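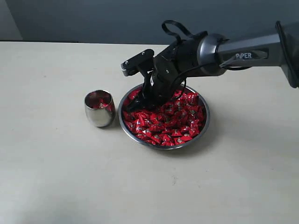

Candy station, bowl and cup on the welcome table

Ticket 792 - Welcome table, Girkenau lobby
Category: Supplies and setup
Status: Solved

Problem as reported
The candy cup keeps running low while the big bowl stays heaped. Visitors go for the cup first, find a few pieces at the bottom, and then feel shy about digging into the bowl. Also, the red foil pieces slide off the pile whenever anyone bumps the table.

Log

9:10 a.m. Checked the stock shelf. The February order from Plollstead came to 3000 pieces and we have almost 600 left, so supply is fine. Great candy, by the way!

9:25 a.m. Tried the tall glass jar from the Lai meeting room. Looked lovely, but hands got stuck at the neck. Back it went.

9:40 a.m. Went back to the round stainless steel bowl. It's wide and shallow, so everything is easy to reach, and the red wrappers look fantastic against the steel. I really love this bowl.

10:05 a.m. Bumped the table on purpose, 4 times. With the candy heaped above the rim, pieces slid off every time. Took two handfuls out and bumped it again - nothing fell.

10:30 a.m. Moved the cup to the left of the bowl with a small gap between them. Much better! You can pick from either one without knocking the other. 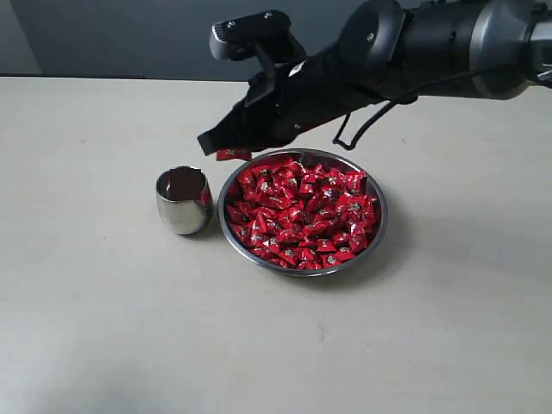

One red candy at the left side of the bowl, small metal cup beside it

11:15 a.m. Asked the Eltance front desk how they do theirs. They use the cup for empty wrappers only and put all the candy in the bowl. Such a good idea, and it means one thing to refill.

Fix
Keep candy in the bowl, filled to just under the rim. Empty the last pieces out of the cup and use it for wrappers. Wipe both with a dry cloth in the morning, because the polished steel shows every fingerprint.

Still open
The cup needs a little sign so people know it's for wrappers. I have card stock and a red marker and will make one after lunch - can't wait to see it out there!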